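Farkum Storage: Frequently Asked Questions

Last updated 02/09/2020

What sizes do you rent?
Lockers, half units and full units. A full unit is 98 square feet. Prices for each size are on the Rates page.

Is there a minimum stay?
Yes, 21 days. After that you pay by the day until you move out.

When can I get in?
The Britamska site is open from 6 a.m. to 10 p.m. every day. The Ruketti site closes at 8 p.m. and is closed for the first week of January.

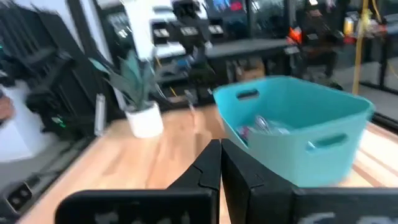 What can't I store?
Food, plants, paint, fuel, gas bottles and tires. If you're not sure about something, ask at the desk before you bring it in.

Do I need my own lock?
Yes. Disc locks only. We sell them at both desks.

Is my stuff insured?
Not by us. Most home policies cover goods in storage up to a limit, so check yours first. You have to show proof of cover when you sign.

What happens if I pay late?
A late fee is added on day six. Your gate code stops working until the balance is paid.

Can I switch units?
Yes, if one is free. Fill in the transfer form and empty the old unit within two days.

How do I find the Ruketti site?
Take the 78 bus to Dhanial Road. The gate is next to number 482.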